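# Chapter 4. Heat in the Kitchen

*Lutfa Munshi*

Before we speak about recipes, we must speak about heat. Many students come to their first cooking course with a notebook full of dishes and with very little idea of what heat does to food. I was the same. For years I cooked rice on the highest flame, and I blamed the rice.
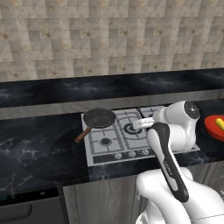
In Chapter 3 we looked at how water behaves inside vegetables and grains. Now we ask how heat reaches that water. Most dishes in this book can be understood with the help of three words: conduction, convection and radiation. You may remember them from a physics class. In the kitchen they become much easier, and you can feel them with your hands (carefully).

## 4.1 Three ways for heat to travel

**Conduction** is the movement of heat through things that touch. A pan stands on a hot surface, an egg lies in the pan, and the heat passes from one to the next. Metals conduct well, but they are not equal. Copper and aluminum are quick. Stainless steel is slow, and for this reason many steel pans have a layer of aluminum hidden in the base. Food itself conducts badly. A thick piece of potato can be brown outside and still raw in the center.

**Convection** is the movement of heat by a liquid or a gas. When you warm a pot of soup from below, the soup at the bottom becomes lighter and rises, and the cooler soup comes down to take its place. Thin soup does this without your help. Thick lentil soup moves so slowly that the bottom burns before the top is warm — this is why the recipes in Chapter 7 tell you so often to stir.

**Radiation** needs no contact and no liquid. A broiler sends heat straight down to the bread, and the side that faces away stays pale. Distance matters very much here. If you move the rack one step lower, the toast needs clearly more time.

In real cooking the three work together. A chicken in the oven receives heat from the moving air, from the hot walls and from the metal tray under it. When a dish fails, it is useful to ask which of the three was too strong or too weak.

## 4.2 Temperature is not the same as heat

Students often mix these two words, and everyday language does not help us. Temperature tells how hot a thing is. Heat is energy that moves from a hotter thing to a cooler one. A cup of water and a full stockpot can both be at 50 °C, but the stockpot has taken in much more energy to arrive there, and it will also need more time to cool down.

This has a practical side. When you put cold food into a small pan of hot oil, the temperature of the oil falls quickly. With a large pan the fall is smaller. A cook who fries too many pieces at once gets soft and greasy food, even if the oil was correct at the beginning.

> **Try it at home.** Put the same amount of cold water into two pots, one wide and one narrow. Cover both and heat them on the same burner, one after the other, at the same setting. Write down the time until the water boils. Let the burner cool between the two tests, and start with water of the same temperature.

## 4.3 Words for the flame

Recipes say "low," "medium" and "high," but these words belong to the stove and not to the food. Medium on a strong burner can be high on a weak one. In this book I give, where possible, a sign that you can see or hear: small bubbles at the edge of the milk, butter that foams and then becomes quiet, onions that make a soft sound without turning brown.

Please learn these signs with your own stove. Cook one onion slowly for 18 minutes, and stir it from time to time. Then cook another on a stronger flame and compare the color, the smell and the taste. The first will be sweet and almost without bite. The second will have dark edges and a sharper flavor — good for some dishes, but not for a mild sauce.

Section 4.4 begins with boiling and simmering, and you will need your notes from the two pots there.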